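Gurnley Solar Park: Frequently Asked Questions
Last updated 2021-01-24

What is the Gurnley Solar Park?
Gurnley is a ground-mounted photovoltaic plant with a grid export limit of 40 MW. It is owned by Tralent and operated under a long-term service agreement by Levchenko.

How large is the site?
The fenced area covers 478 acres. This includes the module rows, the internal roads, the substation and the drainage basins. The access road from the county highway is outside the fence and remains open to farm traffic.

Why is the export limit lower than the rated output of the modules?
Modules rarely reach their rated output in the field. The plant has more module capacity than inverter capacity so that it runs near its export limit for more hours of the day. On clear days in July the inverters hold output at the limit for several hours around noon. Energy above the limit is not recorded as a loss in the monthly report.

Do the panels track the sun?
Yes. The rows run north to south and rotate from east to west during the day. In high wind the controller moves all rows to a low-angle stow position. Rows may therefore appear flat on a bright day — this is normal operation and does not need to be reported. 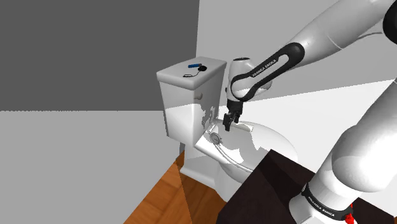 Simulation view: arm and gripper over a toilet lid

Does the plant make noise?
The inverters and the main transformer produce a low hum while generating. The nearest house is 2,293 feet from the closest inverter. Tracker motors run in short steps and are not normally heard outside the fence. The inverters do not generate at night, but the transformer stays energized.

Is there battery storage on site?
No. A pad next to the substation has been graded for storage, but no equipment has been ordered. Any storage project would need a separate permit.

Who handles the output?
All output is sold to Gusteo under a fixed-price contract. Gusteo does not supply homes directly, and living near the plant does not change your electric bill.

How is vegetation managed?
The ground between the rows is seeded with a low-growing grass mix and mowed as needed. Herbicide is limited to the fence line and the substation gravel.

What happens at the end of the plant's life?
The lease requires removal of modules, posts and cable to a depth of four feet. A decommissioning bond is held by the county and reviewed every five years.

How do I report a problem?
Use the contact form and select "Gurnley site." Written replies are sent within 10 business days. For fire or a damaged fence, call the number on the main gate sign.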